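A Border Drawn Through the River

The agreement that has governed the Lutlow crossing for nine years expires in November, and neither government has said publicly what will replace it. Malmont accuses its neighbor of using the bridge as a bargaining chip. Officials in Albers answer that Malmont stopped paying its share of the upkeep 2 years ago and has no standing to complain.

The dispute reaches well beyond the two capitals. On a normal morning 965 people cross on foot to work, many of them employed at the Skaltex textile plant on the eastern bank. When Albers closed the pedestrian lane last spring during a quarrel over customs inspections, the plant sent 170 workers home without pay.

Talks resumed in the summer under a neutral chair. The draft text would keep the crossing open while inspections are renegotiated, but Malmont objects to a clause allowing either side to suspend traffic without notice.
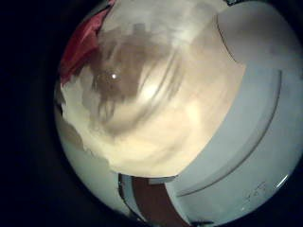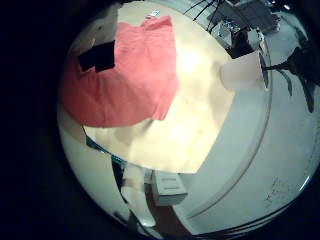
Diplomats close to the process expect a short extension, signed late and with little ceremony. Such an arrangement would carry the crossing through the winter. It would leave the unpaid upkeep, and the question of who may close the gates, to whichever governments emerge from next year's elections.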